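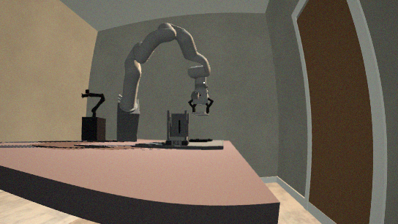 Section 4: First Fill and Planting

You have the Plembridge indoor herb garden level, plugged in and sitting where you want it. Now for the fun part! Set aside a quiet morning, put the kettle on, and you'll have basil on the go before lunch.

Before you start

Check that the seed tray, the wick mat and the small bottle of Bulcombe plant food are all out of the carton. The wick mat is packed flat under the lid and is easy to miss. Rinse the tank with plain water, no soap.

1. Lift off the planting deck and lay the wick mat in the tank with the fuzzy side up. Smooth out any folds with your hand.

2. Pour in water until it reaches the lower line. Cool tap water is fine in most homes – if yours runs through a salt softener, use bottled water for this unit.

3. Add one capful of plant food and swish it around. It smells a little like seaweed, and you do get used to it (we rather like it now).

CAUTION: Never pour water through the light hood. Unplug the unit before you wipe down the lamp.

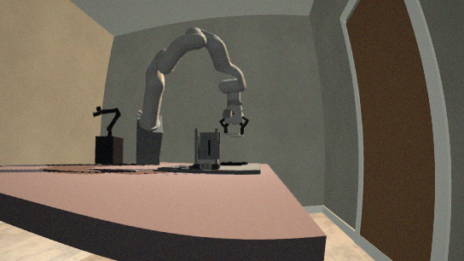 One Sestness grower wrote to us that she soaks her parsley seeds overnight before planting and gets sprouts a full week sooner. We tried it with the flat-leaf kind and we're sold. Basil and dill are quick enough to go in dry.

4. Drop three or four seeds into each planting cup and press them down lightly with a fingertip. Don't bury them deep. Lettuce seed in particular likes some light and can sit right on the surface.

5. Set the cups in the deck and snap on the clear domes. Tall plants such as dill go in the back row, where the hood can be raised highest.

NOTE: Mint is wonderful and it is also a bully. Give it a cup at the end of a row and trim the roots every month or so. 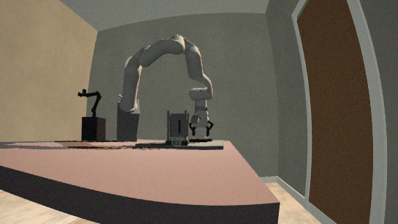 6. Set the lamp timer. Press and hold the sun button until the light blinks, then choose the seedling program. The lamp will come on at the same time each day, so do this step at an hour when you'd like your kitchen to brighten up!

7. Keep the hood at its lowest notch until you see green, then raise it one notch whenever the leaves get within a hand's width of the lamp. Leggy, pale stems mean the light is too far away. Crisp brown tips mean it's too close, and
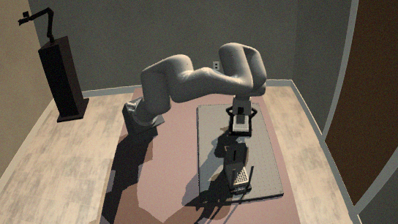
one notch up will usually put things right within a few days. Snip off the damaged leaves and the plant will fill in beautifully.

8. Take off each dome as soon as its seedlings touch the top, then thin to the two strongest in the cup. The thinnings are delicious on eggs.

Spare wick mats are listed as Hegarty part 242. Change the mat after some 30 weeks of growing, or sooner if it feels slimy.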